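Robotic Manipulation Lab — Handout on Comparing Grippers
16/04/2026
By the course instructor

Before you believe a number, ask what was being picked up. The Pekden leaflet claims a high success rate for its two-finger gripper, and the small print says foam cubes. Foam cubes forgive everything. A snack packet inside a loose plastic bag forgives very little, and a shallow tray with low walls is worse than it looks.

Our own comparison used hand-held grippers, one in each hand, so that the arm and its controller could be left out of the argument. I am only half persuaded that this is fair. A person corrects a bad approach without noticing, and the gripper gets the credit.

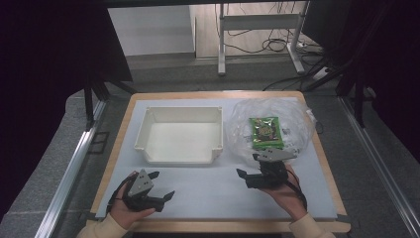

We logged 387 attempts with the Pekden fingers and 334 with the Hustetti set. The counts should have matched. They don't, and you should hold that against us when you read the results table. Also ask who decided what a "success" was. In our log, a bag that was lifted and slid back counted as a success for the first seven attempts, until the rule was changed. Those seven are still in the file, marked.

The Wihongi paper reports 2,916 grasps, which sounds like plenty. Most are repeats of the same object in the same spot, so treat it as a much smaller study.

Pale objects on a pale surface deserve their own column in your notes. From the gripper's own camera, a white tray on a white surface comes down to a bright rim and a soft shadow. Any claim that a vision model "sees" the tray should be tested with the lamp moved — I have yet to see a vendor do this. Check too how much of the view the finger pads take up. They can hide the very edge you are trying to grip. 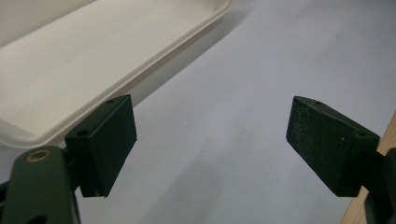
For July

Bring one page on a gripper of your choice (Esadberg is allowed, but read past the brochure). State the objects, the number of attempts and the rule for success. If the maker gives none of these, write that down and stop there. Do not fill the gaps with guesses. Marks are lost for the word "robust" unless a test comes with it.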